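Dual arm sorting cell, shared shop: left gripper slips on jars

Forum: Home and Shop Automation > Manipulators

gonia_shop
Two arms over one table, bins along the near side, jars and boxes sorted by type. The right arm is fine. The left one loses glass jars on about one pick in six. Jar rotates in the fingers, then drops out base first. Fingers are printed, no pads. Controller is a Stelletti board, firmware stock except for the force limit.

torque_ripple
What is the force limit set to, and in what units? The Stelletti boards take raw counts.

gonia_shop
1,057 counts. Full scale is 4,000. Above that the lids start to deform. 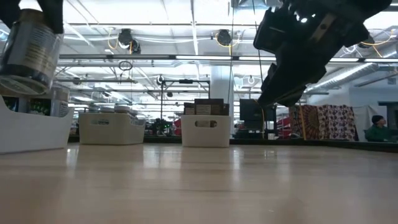

ovine77
Does the gripper close on the lid or on the body of the jar?

gonia_shop
On the body, just under the lid. Closing lower means the fingers hit the rim of the bin.

torque_ripple
Then force is your problem. A quarter of full scale on bare plastic against glass won't hold anything with weight in it. Go to 2,000 and stop worrying about lids. You aren't touching them.

ovine77
Disagree. More force on hard fingers gives you the same small contact patch and a jar that squirts out sooner. Put 4 mm silicone on both fingers and leave the limit alone. I ran the Bansal wrist with pads for nearly 6 months on jars and bottles. The pads wore at the tips and had to be replaced once.

torque_ripple
Pads change the closed position. He would have to redo the offsets for every item.

ovine77
One constant in the tool file. Five minutes.

gonia_shop
The tool file is shared by both arms. I'd have to split it.

torque_ripple
Split it anyway. Two arms never have the same zero.

gonia_shop
Silicone sheet is ordered. Will run pads at the present limit on Monday and post the drop count before changing the force.

ovine77
Clean the fingers with alcohol before gluing. Print residue kills the bond.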